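4.2 Clearing the table

Read this before you promise anyone a robot that tidies the kitchen. The Gratell arm can move light items one at a time. It can't yet be left alone with a real mess.

1. Clear a reach area and set the basket inside it.
2. Leave a gap between items. Touching items count as one.
3. Select PICK, then the item. Keep a hand near the stop switch.

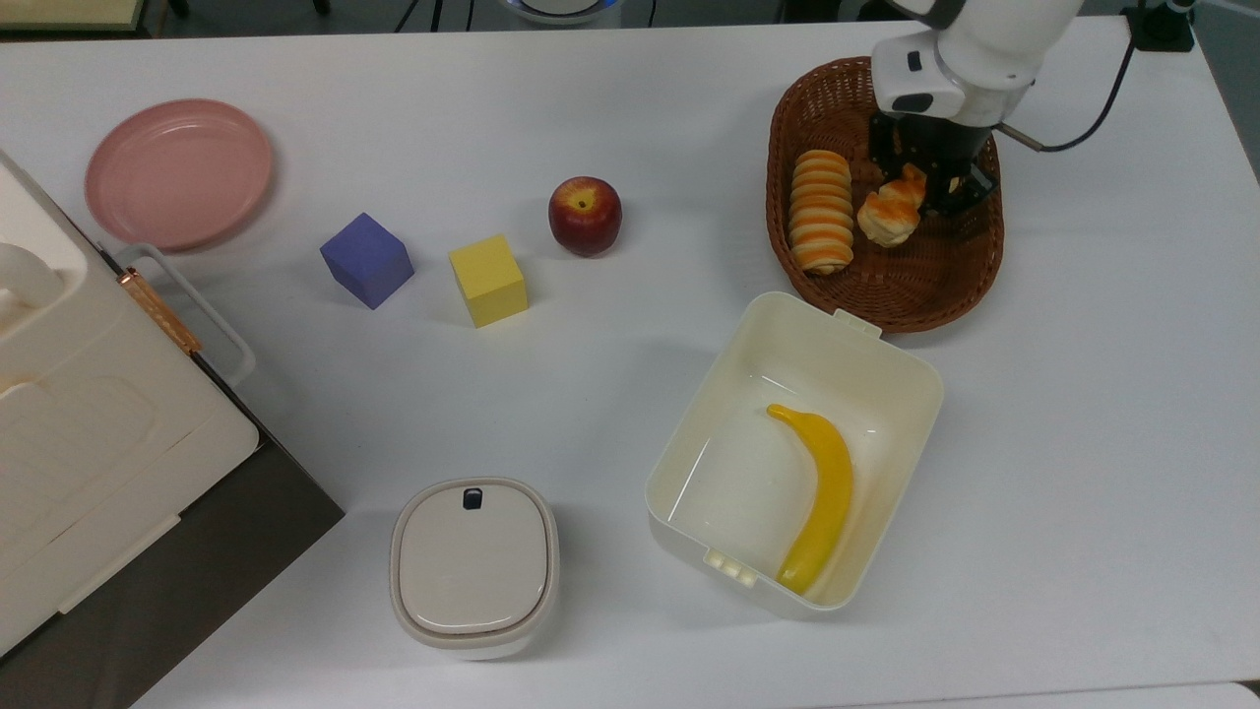

Canumico Support
Technical writer, home products

4. With the gripper down in the basket, as with the pastry next to the striped roll, wait for the grip light before you select LIFT.
5. Open any container yourself. Lids are not supported.

Note: In our 28 trial runs, the arm finished 6 without help. A person clears the same table faster.

Caution: Foam cubes and a toy banana forgive a bad grip. Glassware won't. Do not use this mode with glass, knives or hot food.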